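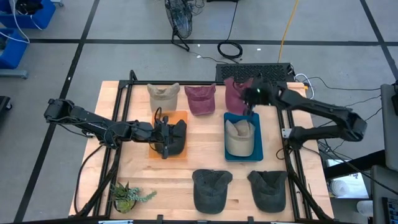
*Baseball caps and an orange tray on the table*

**To:** Orden Strength list
**Subject:** Re: Wednesday class times and the Laltuvo plan

Hi all,

Answers to the questions that came in over the weekend. The one I got most often is quoted first.

> Is the 6:15 a.m. class moving for good, or only for July? I signed up for the Laltuvo plan because of that slot and I can't make the evening one. Also, does a missed week push the whole plan back?

Only for July. The early class goes to 6:45 while Mrema Street is closed to cars before half past six. In August it goes back to 6:15. If 6:45 doesn't work for you, the noon class on Wednesday covers the same lifts and has room.

A missed week does not push the plan back. Pick up at the week the group is on, but drop your working weight by ten percent for the first session. If you miss two weeks or more, write to me and I'll move you to the group behind.

Rowing totals for the spring block are in. The morning group logged 2,212 kilometers and the evening group 2,004. If your name is missing from the sheet, send me your numbers and I'll add them.
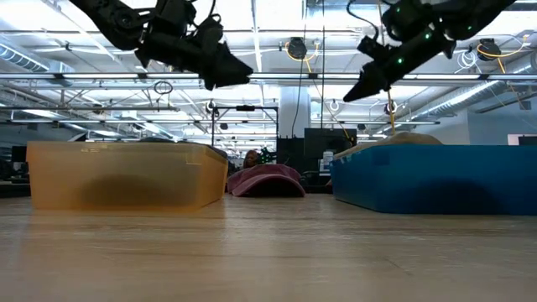
Senyo Yakubu wrote that the jump from week four to week five is too steep on the squat, and that he would rather repeat week four than grind through bad reps.

That is fine. Repeat it once, then go on. A few people had the same trouble last year and the extra week fixed it for most of them. Keep the pauses at the bottom, and stop the set when your heels come up.

Two smaller things:

- The Amau trail run is still on. It starts from the lower lot at 8 a.m. and climbs 262 meters, nearly all of it in the first half. Bring your own water.
- Please re-rack the plates by size. The small ones keep ending up behind the 45s.

Sign-up for the next block opens after the trail run. Reply to me directly if you want to switch groups, so the list doesn't fill up with it.

Coach, Orden Strength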